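Harries Park Soccer Club
Match Day Field and Facility Safety Check, Home Side
Completed by: Lanying Feng
Field: Omari Field (main), with notes on the Rinau Street practice pitch
Time started: 7:40 a.m.
Time finished: 9:05 a.m.

Good morning, everybody, and thank you for reading these all the way through. I know I write more in the comment spaces than the form was built for, but the last three people to hold this clipboard wrote "OK" on every line, and then I spent half of March guessing what OK had meant. So please bear with me, and have a coffee while you read!

1. Playing surface, walked end to end
Result: Pass, with comment
Comment: I walked the field in lanes, the way Callum Wainwright showed us at the preseason meeting, and the grass is in lovely shape for the amount of play it gets. The worn patch in front of the north goal has filled in nicely. There is a soft spot near the corner flag on the parking lot side, and I'd ask the under-12 coaches to keep their warmups away from it. I pressed my heel into it and left a dent you could set a teacup in. No glass, no stones, one hair clip (purple, at the snack window if it's yours).

2. Sprinkler heads seated below the turf
Result: Fail, corrected before kickoff
Comment: The head nearest midfield on the bench side was standing proud of the ground. Yufang Ren came over with the long key and got it down flush, and I stood on it in my cleats to be sure. It did the same thing last month. Yufang thinks the spring is tired and so do I, so a new one is on the order list.

3. Goals anchored, frames sound
Result: Pass
Comment: Both full-size goals have 4 anchors each and every one is tight. I pushed and pulled on the crossbars and the posts stayed put. The portable goals for the small-sided games were lying face down and chained together, as they should be when not in use. Whoever did that after the evening session, thank you, it made my morning.

4. Nets and clips
Result: Pass, with comment
Comment: The south net has a hole low on the left side, large enough for a size 4 ball to slip through. I have tied it up with cord for today — please don't let the little ones climb in there to admire my knots. The clips are plastic and all in place. If anybody still has a box of the old metal hooks in their garage, those are not to come back to the field, however handy they seem.

5. Corner flags and line marking
Result: Pass
Comment: Flags are upright and the poles have their rounded caps. Lines are bright. The far touchline wanders a bit near the halfway mark, and I have decided that it is charming.

6. Team benches and shelters
Result: Pass, with comment
Comment: The visitors' bench has a splinter working loose along the front edge. I sanded it down and put tape over it. The shelter bolts are snug. Please remind your players that bags go behind the bench, well clear of the touchline, as the assistant referee needs to run there and has asked us very politely twice.

7. Spectator area and bleachers
Result: Pass
Comment: Handrails are solid on both sides. The rope is up and set back from the line. We had families standing inside it at the last home game, and I understand how exciting a close match is, but I would love to see all the folding chairs behind the rope this time. 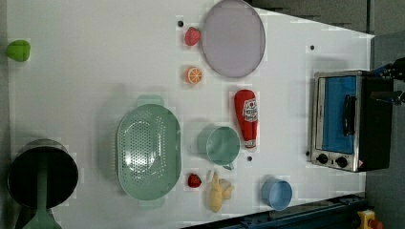

Play kitchen pieces, with the green pepper at far left

8. Clubhouse, hallways and exits
Result: Pass, with comment
Comment: Both doors open freely from the inside and the exit lights are on. The hallway had a ball cage parked in it, and I rolled it back to the equipment room. The extinguisher tag is current. The mat inside the front door curls up at one corner, so do watch your step coming in with your arms full.

9. First aid and emergency equipment
Result: Fail, open item
Comment: The defibrillator shows its green light and the pads are in date. The first aid kit on the home bench is short on cold packs and has no large bandages left at all. Suqin Deng is bringing a refill before the 9 o'clock arrivals, and I will initial this line once I've seen it with my own eyes. The emergency address card is posted by the gate, with the gate code written underneath.

10. Weather and lightning plan
Result: Pass
Comment: Clear sky and a light breeze. Yuxi Yuan has the horn and the last word on stopping play. Everyone goes to the clubhouse or to a closed car, please, and the bleacher roof doesn't count as shelter.

11. Rinau Street practice pitch
Result: Closed to teams
Comment: I drove over afterward for a look. The fence panel by the Nidska building is still leaning toward the field and I didn't like it one bit. Training moves to Omari Field, back half, until the panel has been reset. Coaches, do check with each other about times so that we don't have two squads trying to share one penalty area again.

Open items
First aid refill: Suqin
Sprinkler spring: Yufang
South net replacement: Lanying
Fence panel at Rinau Street: Callum

Signed, L. Feng
Second walk at halftime: Yuxi Yuan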